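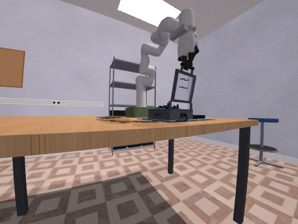 ## Demonstration operators wanted (simulated bench tasks)

Jarau is looking for people to control a robot arm in simulation and record examples of everyday bench work. The recordings are used to train a learning system called Prallanik. The work is paid by the hour, and you do not need a background in robotics.

We have 24 places. The first group starts in June.

### What the work is

You sit at a desk with a screen and a hand controller. On the screen is a simulated workshop with an arm mounted on a wooden table. You move the arm and its two-finger gripper through a short task, and the software records the movement from start to finish. Then the table is reset, with things in slightly different places, and you do it again.

The current set of tasks is called Magesa. It deals with hinged and upright parts: taking hold of a thin panel by its top edge, lifting a lid, holding it open, tilting it and letting it down again. The objects are simple to look at, but thin edges are awkward to grip and the arm does not move the way your own arm does. Most people find the first few hours slow.

A normal session goes like this:

1. Sign in and read the task card for the day.
2. Do a short warm-up, which is not recorded.
3. Record attempts at the task, marking each one as complete, failed or unsure.
4. Write a line or two about anything odd, such as the gripper passing through an object or a lid that swings by itself.
5. Save and sign out.

Failed attempts are kept. Please do not delete them or try to hide a slip by starting again. Prallanik is trained on corrections as well as clean runs, so if you lose your grip and can recover, carry on.

Each operator is asked to record roughly 400 attempts over the whole placement. There is no bonus for going faster. We would like you to work at a steady pace and stop when you are tired.

### Hours and place

Sessions last 2 hours, with a break in the middle, and run in the morning or afternoon. You can do one session a day at most. You choose your slots in advance through the booking page, and they can be changed up to the evening before.

All sessions are held in our office on the ground floor of Drulano House, room 129. There is step-free access from the car park side. Remote work is not possible for this round, as the hand controllers have to stay in the building.

### Who can apply

You should:

- be 18 or over and allowed to work in the UK
- be able to use a hand controller for the length of a session (left-handed and right-handed versions are available)
- be comfortable looking at a moving 3D view on a flat screen
- read and write English well enough to follow a task card and leave notes
- be free for at least three sessions a week

It helps if you have done careful work with your hands, such as repairs, sewing, model making, lab work or electronics. Experience with games or design software is also useful – but we have had good operators with none of these.

If you get motion sickness from screens, please tell us when you apply. We can arrange a short trial so you can see how you get on before agreeing to anything.

### Pay and training

Training takes two sessions and is paid at the same rate as the rest of the work. The hourly rate is set out in the information sheet, which we send to everyone who asks for it. Travel within the city is paid back against receipts at the end of each month.

During training you will work next to an experienced operator. After that you will work alone, with someone in the next room for questions.

### What we record

We keep the movements of the controller, the positions of the arm and the objects, the view on the screen, and your notes. We do not record your face or your voice. Your recordings are stored under an operator number, and your name is kept separately with the payroll records.

The recordings may be shared with research partners. You can leave at any time and will be paid for the hours you have done.

### How to apply

Send a short message to Léonie Moulin, who runs the operator programme, using the contact form on the Jarau site. Put "Magesa operator" in the subject line and include:

- your name and a phone number
- the times of day you are usually free
- a few lines on any work or hobby that needs a steady hand
- anything we should know about access, seating or the controller

A CV is not needed. We read applications as they come in and will close the form once all places are filled. If you are invited, you will come in for a 30-minute visit, try the arm on one practice task and have time to ask questions. Applicants we cannot place this time can ask to be kept on the list for the next round.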